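My first season as a wrestling parent (well, nearly over)

I went into this winter knowing exactly 3 things about high school wrestling: there was a mat, somebody ended up on their back, and the gym would be hot. I'm writing this in February with one tournament left, and I'd like to put down what I've learned before track season comes along and washes it all out of my head.

The first dual meet we went to was away, over at Triltier, and I spent the whole evening clapping at the wrong moments. I didn't understand that six points went up for a pin and only three for a close decision, so when our kids kept winning by a point or two I thought we were running away with it. We lost 30 to 27! I had to have the woman in front of me explain it twice, and she was very patient, and she also shared her popcorn.

My son wrestles in the low weights, so his match is often over before the latecomers have found a seat. That sounds like a pity but I've come to like it. Once he's done I can breathe again and just enjoy everybody else's kids. There's a heavyweight on the Ciltetti team who hops up and down on one foot before every match, and I look forward to him all night long, even though he pinned our boy in under a minute both times.

Then there's the food question, which takes up more of a wrestling house than I ever expected. Our coach doesn't allow any silly weight cutting (thank goodness), but the boys are hungry from four in the afternoon until bedtime, and I've gotten used to cooking supper in two shifts.
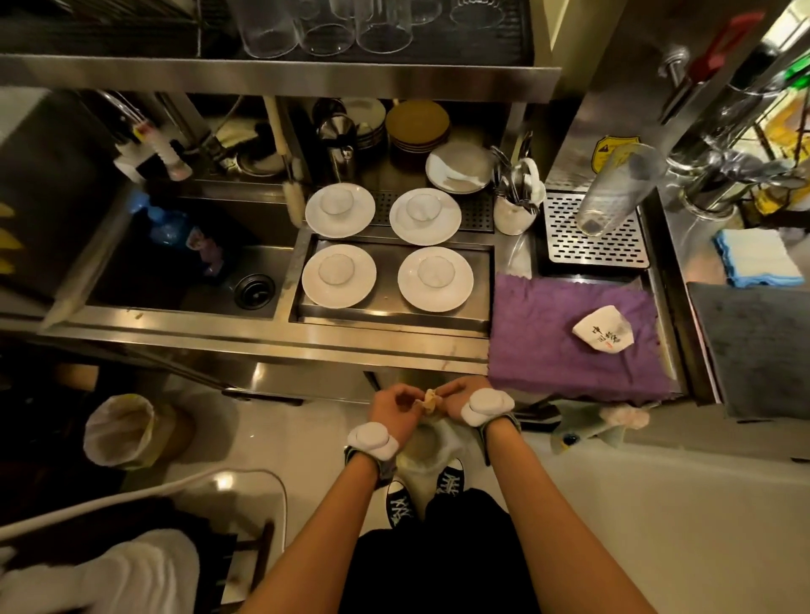
The Mthembu Invitational was the big one for us. We were in the car by 5:30 in the morning, and it was dark again when we came out. He went 2 and 2 on the day and lost the second one in overtime, on an escape with 7 seconds left, and I'm afraid the whole section heard from me about it. He was over it by the time we reached the highway. I needed until the next afternoon.

So now it's the Trisum tournament, and then the singlet goes back to the school. I've already told him I'll be up in the bleachers again next year, with a better cushion.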